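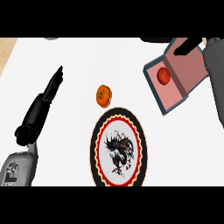
How do I get a preschooler to clean up without a fight?

Give a warning before the switch, name one small job, and then do the first bit of it alongside the child.

I teach the four-year-old group at Kahsay, and cleanup used to be the worst ten minutes of my morning. I'd clap, sing the song, and half the room would run for the book corner and hide behind the beanbags. What I do now came partly from my co-teacher, Tsion Sisay, and partly from getting things wrong for a whole school year. Feel free to borrow whatever fits your house or classroom!

Start with the warning. I crouch down next to each group of kids and say, "Two more minutes, then we put the blocks to bed." Calling it out across the room does nothing, they're deep in a game and my voice is just weather. If your child can't tell two minutes from twenty (mine couldn't), tie it to something they can see: "One more tower, then cleanup."

When time's up, say what happens now, and don't ask. I was a terrible one for "Should we clean up, guys?" and of course they said no. Try "Time to put the blocks away. Do you want to carry the long ones or the short ones?" The choice is real, but both answers end with blocks on the shelf.

Keep the job tiny. "Clean your room" is huge when you're four. "Put the cars in the red bin" is something a kid can finish. Then do the next one.

Now put a couple of things away yourself, right beside them, and talk a little about what you see. "You found the bridge piece." I go easy on "Good job!" these days and mostly say what they did.

So what if they flat out refuse? Stay close, keep your voice low, and say it once more: "The cars go in the bin, and then we have snack. I'll help you start." Then wait. It feels like forever (count in your head if you need to). If there's crying, deal with the crying first. "You wanted to keep playing. It's hard to stop." The cars can sit there a bit, but come back to them before snack, even if it's only one car and you're holding the other end of it.

Please don't make cleanup the punishment for something else. Tekle Mamo, who has the toddler room, talked me out of that one and I'm still grateful.

Give the new routine a couple of weeks before you change anything. Ours was bumpy right up until June, and we still have days when the dress-up box gets dumped out twice before lunch. On those I pick up the hats myself and try again after nap.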